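Flovach Guest Help Desk
Ticket 3622: Pick-up time missing from Salinas day trip voucher
Category: Bookings and vouchers
Status: Closed
Opened by: Vicente Daza
Handled by: Ignacio Valdebenito

Vicente Daza, 08:14
Good morning, and I hope I've picked the right form, as there were several and they all looked rather alike. I have booked the Salinas salt flats and lagoon day trip for my wife, her sister and me, and the voucher came through very promptly, thank you. Where the pick-up time ought to be, though, it just says "see operator". I rang the number underneath and got a recorded message in which a very pleasant lady told me to look at my voucher. We're staying at the Mestik guesthouse, up the steps behind the church, if that helps. My sister-in-law likes to be downstairs well before time and I should love to be able to tell her what the time is!

Ignacio Valdebenito, 08:52
Good morning Vicente, and welcome. You've found the right form. I can see your booking, three adults, all paid, and your seats are safe, so please don't worry about that side of things. I've opened the voucher at my end and it shows the same wording you have. The time is normally filled in from the driver's list, and that list comes to us from Erance, who run the minibuses. I'll look at why yours hasn't come across. Could you tell me whether you booked on the website or through the app on your phone?

Vicente Daza, 09:20
On the website, on my wife's laptop. I did change the pick-up place afterwards, if that matters. We had first put the bus station, before we knew where we'd be sleeping, and then I went back in and chose Mestik from the list.

Ignacio Valdebenito, 09:41
That matters a great deal, thank you, and you've saved me a good hour of poking about. I tried it on a test booking: bus station first, voucher printed, time present and correct. Then I changed the pick-up to Mestik, printed again, and the time had gone. Changing it back to the bus station didn't bring it back either. I've also tried two other guesthouses in the upper town and they behave perfectly well, so it seems to be Mestik in particular that upsets it. I'm going to ring Erance and will write again before lunch.

While you wait, I'm putting in the part of the trip notes that should have been attached to your voucher, as I see those didn't go through either.

From the Salinas trip notes: The drive out takes us along the coast road and then inland past the old pumping houses, with a stop for coffee and the loo at the halfway point. Bring a hat, sun cream and shoes you don't mind getting salty (it does brush off, but it takes patience). Lunch is included. Cold drinks are not, so please carry a little cash.
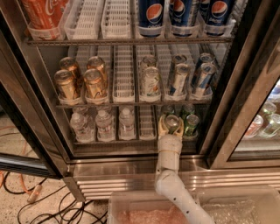
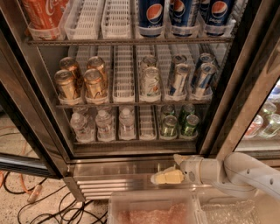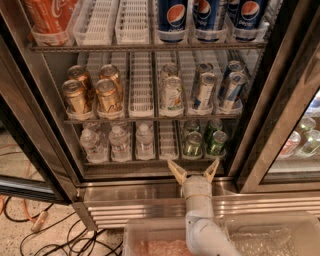 Coca-Cola on the top shelf, at the left.

The lagoon walk is flat and takes 51 minutes at the guide's pace, and there's a bench at the far end for anyone who'd like to sit and wait for the others to come back round. Birdwatchers are welcome to bring a telescope, but do let us know, as the boot fills up quickly.

Vicente Daza, 10:05
Thank you, that is most useful, and my wife is delighted about the bench. She has a knee. Is lunch the fish or can one have something else? I don't want to make a nuisance of myself with two questions on one ticket.

Ignacio Valdebenito, 10:11
No nuisance whatever, ask away. There's a choice of fish, chicken or a very good chickpea stew, and you tell the guide which you'd like when you get on the bus.

Ignacio Valdebenito, 11:48
Back again, with news. I had a long chat with the Erance office and we found it between us. The minibus can't get up the lane to Mestik, so in June they moved that pick-up to the fountain at the bottom of the steps. They closed the old stop on their list and made a new one, but our website was still pointing at the old one, and a closed stop has no time to give. I've now joined our entry up with the new stop and your time has come through: 7.35 in the morning, at the fountain. I've sent you a fresh voucher with the full notes attached. Would you have a look and make sure it reads properly at your end?

Vicente Daza, 12:30
It has arrived and it says 7.35, Fountain (for Mestik), all very clear. The notes are there as well. We'll take the steps slowly. My sister-in-law has already announced that she will be at the fountain by seven, so your driver needn't fear on that account. Three chickpea stews, I think, though I know I'm to tell the guide.

Ignacio Valdebenito, 12:44
Wonderful, I'm so pleased. I've put a note about the knee on the driver's list so that your wife can have the front seat with the lower step. Have a lovely day out, all of you. I'll close the ticket now, but replying to any of these messages will open it again.

Internal note, 13:02
Stop entry for Mestik corrected on the website. Other bookings with the same pick-up have been checked and new vouchers sent. Still to do: Erance to change the recorded message, which sends people back to the voucher. I.V.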